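Subject: Re: [foodhist] Canned fish balls, again

On July 5, 2022, Ylva Løken wrote:

> Does anyone on the list know when the Dasley cannery stopped selling fish balls in the tall tins? My grandmother swore they tasted different after the switch to the short ones. I've been through the June stack of grocery ads at the Bråten library and only found prices. Also, was it ever real milk in the sauce?

Ylva, I'm so glad you asked, I've been wanting an excuse to get back into this!

Your grandmother may have been on to something. I have a Dasley price list (undated, sorry, but it has the old four-digit phone number) that offers both sizes side by side. The tall tin is listed as item 1046 and the short one as item 177, and the short one says "improved binding" in tiny type underneath. To me that reads like more potato starch and less haddock. A ball with more starch in it comes out springier and blander, and it holds up much better to being boiled in the can. Same shape, same label, different supper.
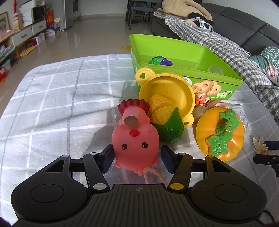
As for the milk: yes, at least early on! The recipe card that came with the tall tins calls for thinning "the milk broth" with a little flour and butter, and you wouldn't word it that way if it was plain stock. My aunt in Jurkport still makes the sauce like that, with curry powder and far too much nutmeg, and I could eat it out of the pan with a spoon.

What I can't work out is where Paltlow comes in. They were selling a fish ball under their own name that looks awfully close to the short-tin Dasley one, down to the net weight of 292 grams. Did they share a plant? Buy the recipe? If anybody has a Paltlow label with the packer's code still readable on it, please, please scan it and send it to me.

I can copy the price list and the recipe card for you, Ylva, both sides. The card has a stain on it the size of a quarter, but you can read everything except the oven temperature for the gratin.

Does your library have the trade papers too, or only the grocery ads?

Marit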